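14 Jun 2023, notebook, women's history wall

Okay, picking up where I left off before lunch. The Hypatia panel is the problem child again. I had 300 words for her and Mirela wants it shorter, and I think Mirela is right, because half of what I wrote was the death and only a couple of lines were the work. It's so easy to do that with her. Everybody knows the mob. I bet not one visitor in a hundred could tell you she edited and commented on math texts with her father Theon, or that she had students who wrote her letters for years afterward. Synesius is the one to quote. He asks her to have an instrument made for him, a hydroscope, and he describes it in the letter so she can get it built right. I love that letter. It sounds like somebody writing to a busy friend.

Also her birth date. I've seen 350, 355, 360 and 370 in four different books now and I'm not picking. Panel will say "born in the mid to late 300s" and the death gets its proper year, 415. Osvaldo says visitors hate vague dates. Osvaldo can write the panel.

Things I fixed this morning:

Took out the word "beautiful" everywhere. It was in there three times!! Once for Hypatia, twice for Cleopatra. (Plutarch goes out of his way to say Cleopatra's looks weren't so remarkable and that it was her conversation and her voice that got people. So that line goes in instead, and we get to keep the Plutarch.)

Moved the languages up top for Cleopatra. Plutarch again, he says she rarely needed an interpreter and that the kings before her hadn't bothered to learn Egyptian. That's the most interesting thing on the whole panel and I'd buried it under the barge.

Zenobia: cut the golden chains for now. The ancient writers don't agree on what happened to her after Aurelian took her. One version has her dying on the way, another gives her a villa at Tivoli and a comfortable old age. I'd like to print both and let people stew on it. Marlene thinks that's a cop-out, but she also said she'd read it twice, so I'm calling that a vote in favor.

Layout stuff. The Brarton boards are 8 to a box and we need 13 panels, so two boxes, and the extras can be for the kids' corner. Flovska still hasn't sent the paper samples. I wrote to them again. If they don't answer I'm going with the Medeiros stock we used in November, which curled a little at the corners but took the dark ink really well.

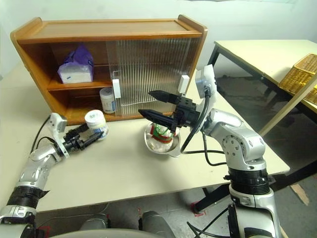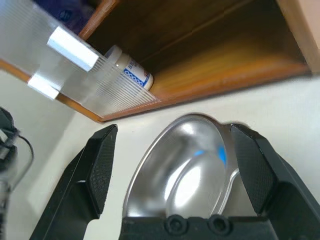
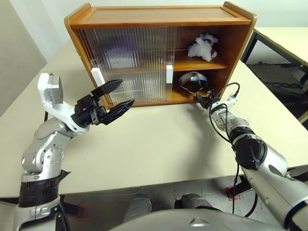
Enheduanna next. I keep wanting to open with "the first author we know by name" and then I keep chickening out, because there's a real argument over how much of what we have is hers. The copies of the hymns are centuries later than she was. The disk is solid, though. Alabaster, found at Ur in the 1920s, and it names her as daughter of Sargon and priestess of the moon god. So, new plan: open with the disk, which is a thing people can picture, and then say the poems were copied under her name for hundreds of years. Which is pretty great all by itself, whoever held the stylus.

Anselmo read my draft of this one out loud to me and stumbled on the same sentence both times, the long one about Nanna and Inanna. Split it in two. Need a little pronunciation guide too. En-hed-u-AN-na is how I say it, but check with Cremilda before it goes to print, she did the Near East reading course and I only did the podcast.

Hatshepsut is basically done. Only change is I took out the part about Thutmose III hacking her name off the walls in a rage. He waited a long time, something like twenty years into his own rule, and that's a funny sort of rage. Probably more to do with who was going to inherit after him. I put in the Punt expedition and the myrrh trees carried home with their roots in baskets. Kids will like the baskets.

Typed up the whole text file as it stands and it's 3,587 words. Too long! I'd like to lose the intro panel almost completely. It's all "throughout history" and "women have always" and it says nothing. Marlene wrote it, so I need to be nice about this. Maybe it becomes one short paragraph and a map. A map would do so much. Alexandria, Palmyra, Ur, Thebes, and you can see straight away how far apart these lives were, and then a timeline strip underneath because the years are the part that really throws people. Enheduanna is further back from Cleopatra than Cleopatra is from us. I checked that twice and it still makes my head swim. Put that on the strip in big letters.

Stolumero can print the strip in one long piece if we keep it under their roll width. Ask what the roll width is. I have asked before and didn't write it down, so WRITE IT DOWN this time.

Still to do
Hypatia, down to half
Ask Mirela for the Synesius translation she likes, and who we have to credit for it
Tivoli line for Zenobia, both versions
Map, rough pencil one first
Cremilda re pronunciation
Talk to Marlene re intro

Somebody asked me at coffee why there's no Boudica. She was on the first list. I took her off because we had so little on her that didn't come from Tacitus or Cassius Dio, and then I looked at Zenobia and thought, well, that's hardly any better. So maybe she goes back on. That would make 14 and we do have the boards for it. Sleep on it.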